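A Wednesday at the computer repair hall in Lamholm

Print this page | E-mail this page

In September I had the chance to visit the repair hall of Stostis, in the old harbor part of Lamholm. They take used office computers from companies, test them, clean them and sell them again with a small guarantee. I had bought one from them, so I was curious to see where it came from.

The open day started at 2 in the afternoon. You must write your name in a book at the door and put your bag in a locker. My locker was number 214, very narrow, and my umbrella had to stay outside of it.

First we were shown the store. It is a long room with shelves up to the ceiling, and it smells of cardboard. On a board near the entrance was written the number of computers that left the hall last year: 3,056. I had expected a smaller number for a place with 8 workers. The computers come mostly from offices and schools, and many arrive with the dust of the previous room still inside. One guide told us that the dirtiest ones come from bakeries.

After this we passed the cleaning corner. They use compressed air and soft brushes, and for the outside of the cases a cleaner from Pellex which has a strong lemon smell. I liked less this part of the tour — the air compressor is very loud and I could not hear the explanations.

The part I liked most was the workbenches. Each bench has a top of aluminum slats, and the towers are put on their side with the panel taken away, so everything inside looks up at you. I have used computers for many years, but I had never looked so long into one. It surprised me how much color there is: a green board, blue plastic parts on the drive side, cables in yellow, orange and red.

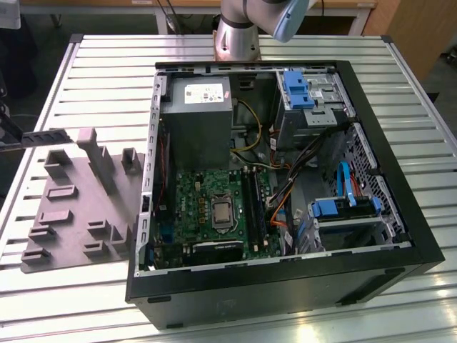 A tower opened on the bench, with the power supply at the upper left and the memory slots beside the processor.

The guide explained what is usually changed. The old hard drive goes out almost always, the memory is tested and sometimes more is added, and the power supply stays if it passes the measurement. A visitor asked if it is difficult to learn. The answer was that the screws are easy, but the cables need patience, and a cable in a bad place can stop a fan.

At the end there was coffee and a small sale table. I bought a keyboard made by Qin, used, with one key a little more yellow than the others. It works well and I am writing this report on it.

The hall is ten minutes on foot from the tram stop. Wear warm clothes, the big door stays open all the time.

Recent reports
— The paper mill museum, second visit
— Lamholm harbor market in the rain
— Open day at the tram depot
— A morning with the piano tuners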